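4.2 Closed storage and the placing of shared documents

The second part of the study dealt with low cabinets with hinged doors, which in most of the offices we visited stood along a wall and served as both storage and work surface. Staff at Wolde and Benero kept 248 shared folders between them in cabinets of this type. Of these, 168 were stored flat on a shelf and the rest were stood upright in boxes. Flat storage was the older habit at both sites, and the one that staff defended more strongly when interviewed in March.

A folder lying flat takes up a large share of the shelf, yet it hides its spine when it is pushed back or laid at an angle. In such cases the person looking for it has to bend down and look in under the top before it can be named with any confidence. Figure 7 concerns a cabinet in which the shelf was in use and the space under it was not.

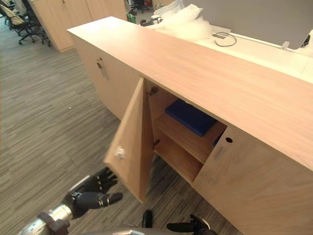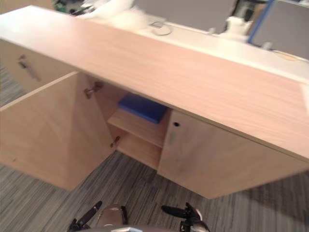
Figure 7. Low cabinet with one door open and a flat blue item on the shelf; the lower section is empty.

Danuta Kołodziej, commenting on an earlier draft of this section, wrote that an empty lower section should not be counted as spare room, as few people in her office would kneel to use it and anything put there was in practice lost until the next clear-out. She asked that the capacity figures be given for the upper sections alone. We have followed this suggestion in Table 5, while keeping the full figures in the appendix for comparison with the earlier survey by Murthy and Baran.

Door position was recorded separately. A hinged door that is left open stands out into the walking space, and at Benero the clear passage in front of the cabinets was 1000 mm with all doors shut. Staff there tended to close a door as soon as a folder had been taken out, and then had to open it again to put the folder back. At Wolde, where the passage was wider, doors stayed open for longer — in one case through most of a morning — and returned folders were more often put back on the correct shelf.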